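월요일 밤. 주민설명회 다녀와서 씀. 졸려서 두서 없음. 오타는 내일 고치든가 말든가.

어컴(Irkcombe) 사는 분들은 다 아시겠지만 도서관 분관 얘기다. 강 건너 Furnival 길에 있는 그 작은 분관. 시에서 운영시간을 줄이겠다고 한 게 봄이었고, 오늘이 두 번째 설명회. 첫 번째는 야근 때문에 못 갔다. 이번엔 회사에서 뛰쳐나왔는데도 7분 늦음. 주차할 데 없어서 빵집 뒤에 대고 뛰었다.

들어가니까 벌써 자료 화면이 세 장쯤 넘어가 있었음. 시청 시설과 Gordon Kowalchuk 씨가 발표. 말이 빠르다. 나도 빠른 편인데 필기가 안 따라감. 적은 것만 옮긴다.

## 시에서 하겠다는 것

- 분관 평일 저녁 운영 폐지. 지금은 8시까지 여는데 5시로.
- 토요일은 오전만
- 어린이실은 그대로 (이건 다행)
- 2층 열람실은 "용도 재검토". 뭘로 재검토하는지는 안 적혀 있음

저녁 이용자가 적다는 게 이유다. 근데 그 숫자를 어떻게 셌냐고 뒤에서 누가 물었더니 대출 건수 기준이란다. 대출 건수. 저녁에 오는 사람들 절반은 책 안 빌린다. 앉아서 공부하거나 프린터 쓰거나 신문 보거나. 우리 집만 해도 나는 거기서 세금 서류 뽑고 애는 숙제한다. 둘 다 대출 0건. 그럼 우리는 안 온 사람인가?

이 대목에서 좀 웅성웅성했다. Kowalchuk 씨도 당황한 눈치. 출입문 계수기가 있긴 한데 작년부터 고장이라고. 고치는 데 얼마 드냐니까 확인해 보겠다고.

## 서명

Etelka Gál 씨가 서명지 들고 나왔다. 1,060명. 박수 나옴. 나는 300 정도 생각했는데. 시장 앞이랑 학교 앞에서 주말마다 받았다고 한다. 비 오던 날도 나가서 종이가 몇 장 울었더라. 시에서는 접수하겠다고만 했고 답변 기한은 못 박지 않았다. Gál 씨가 기한을 세 번 물었다. 세 번 다 "가능한 빨리". 가능한 빨리가 언제냐고 하니까 의장이 다음 순서로 넘겨버림. 이건 좀 그랬다.

그 다음 Tamás Orbán 씨 발언. 야간반 한국어랑 영어 수업을 2층에서 하시는 분. 저녁이 없어지면 수업도 없어진다. 수강생이 거의 교대근무자라 낮엔 못 온다고. 길게 안 하고 딱 앉으셨는데 그게 제일 세게 들렸음. 나 그 수업 있는 줄도 몰랐다. 5년째 한다는데. 반성.

반대 의견도 있었다. 공평하게 적자면. Skurkura 쪽 언덕 사는 분이 거긴 버스도 하루 몇 대 없는데 분관 저녁 불 켜는 돈이면 버스를 늘려달라고. 틀린 말 아님. 근데 도서관이랑 버스를 왜 싸움 붙이는지 모르겠다. 예산 항목도 다르다고 Kowalchuk 씨가 직접 말했고. 그분도 나중엔 도서관이 싫다는 게 아니라고 하심. 끝나고 밖에서 Gál 씨랑 둘이 한참 얘기하시더라.

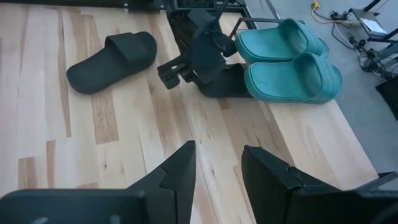 그럼 의견서는 언제까지 내야 하나?

6월 말까지다. 우편이든 방문이든 시청 민원실 도착 기준이고, 분관 대출대 옆 상자에 넣어도 같이 접수된다고 한다. 이메일은 이번엔 안 받는단다. 왜인지는 못 들음.

의견서 양식은 시청 1층에 있고 분관에도 있다. 양식 안 쓰고 그냥 종이에 써도 됨. 이름이랑 주소만 꼭. 주소 없으면 주민 의견으로 안 친다고 두 번 강조했다. 애들 것도 받는다. 보호자 이름 같이 쓰면 된다고 함. 우리 애는 벌써 쓰겠다고 난리. 첫 줄이 "저는 저녁에 가는데요"래서 그대로 내라고 했다.

## 돈 얘기

이게 제일 헷갈렸는데 아는 만큼만.

저녁 운영을 유지하려면 직원 2명 시간이 더 필요하다는 게 시 설명. 새로 뽑는 건지 본관에서 돌리는 건지는 말이 왔다 갔다 했다. 처음엔 신규라고 했다가 질문 나오니까 순환도 가능하다고. 순환이면 비용이 확 다르잖아. Bence Dobos 씨가 그걸 물고 늘어졌다. 회계 하던 분이라 그런지 표를 아예 출력해 와서 한 줄씩 읽음. 난방비가 두 군데 들어가 있다는 것도 이분이 찾았다. 시에서는 오타일 수 있다고. 오타면 고쳐서 다시 보여달라고. 고치겠다고 함. 녹취됐으니까 뭐.

그리고 Gustetti 카페. 1층에 들어오기로 했던 그거. 임대료가 들어오면 저녁 운영비에 보탠다는 게 원래 계획이었는데 계약이 아직이란다. 배관 문제. 배관이 오래돼서 커피머신 물을 못 댄다나. 건물 지을 때 자료를 못 찾아서 벽을 열어봐야 안다고 한다. 아니 건물 도면이 없다고? 도서관인데?? 자료실도 있는데???

이 얘기 나왔을 때 다들 좀 웃었다. 나도 웃음. 웃을 일은 아닌데.

## 설명회 분위기

의자가 모자랐다. 156명 왔다고 입구에서 세던 분이 알려줌. 벽에 기대서 들은 사람이 많았고 나도 그중 하나. 다리 아픔. 마이크가 한 개라 질문할 때마다 손에서 손으로 넘기느라 시간 다 갔다. 다음엔 두 개 부탁드려요 시청 여러분.

진행은 Paraskevi Papadakis 의장. 시간 칼같이 자른다. 발언 한 사람당 3분. 아까 답변 기한 때 넘긴 건 불만이지만 전체적으로는 잘하셨다고 본다. 목소리 커지려던 순간이 두어 번 있었는데 그때마다 물 한 잔 드시라고 하고 넘어감. 진짜로 물을 갖다줌.

나도 손 들었는데 순서 안 왔다. 물어보려던 건 이거. 여름방학 동안만이라도 저녁 운영을 그대로 두고 사람 수를 제대로 세 보면 안 되나. 계수기 고장이면 사람이 세면 되잖아. 공책이랑 연필. 아쉬워서 의견서에 쓰려고 한다. 같은 생각인 분은 그대로 베껴 쓰셔도 됩니다. 저작권 없음.

## 앞으로

- 의견서 마감 6월 말
- 고친 예산표는 분관 게시판에 붙인다고 함. 날짜 못 들음
- 시의회 표결은 여름 지나서. 정확한 날은 미정
- 서명은 계속 받는다. 시장 앞 주말 오전

표결 날 방청은 선착순이고 미리 전화로 이름 올려야 한다. 번호는 시청 대표번호로 걸어서 의회 사무국 바꿔달라고 하면 됨. 나는 올릴 거다. 같이 갈 사람 댓글.

아 그리고 지난번 글에 설명회 장소를 체육관이라고 썼는데 별관 강당이었음. 체육관으로 가신 분이 계셨다고 들었습니다. 죄송합니다. 고쳐놨어요. 그 글 밑에 지도도 붙여놨다.

오늘 필기 사진으로 올려달라는 분 계셨는데 제 글씨는 저도 못 읽어요. 틀린 데 있으면 알려주시면 바로 고칠게요. 특히 난방비 부분, 표 어느 줄이었는지 적어두신 분. Dobos 씨 혹시 이거 보시면 그 출력본 한 부만 복사할 수 있을까요. 복사비 드림.

세탁기 다 돌았다고 삑삑거린다. 널고 자야지. 내일 점심때 댓글 답 달께요.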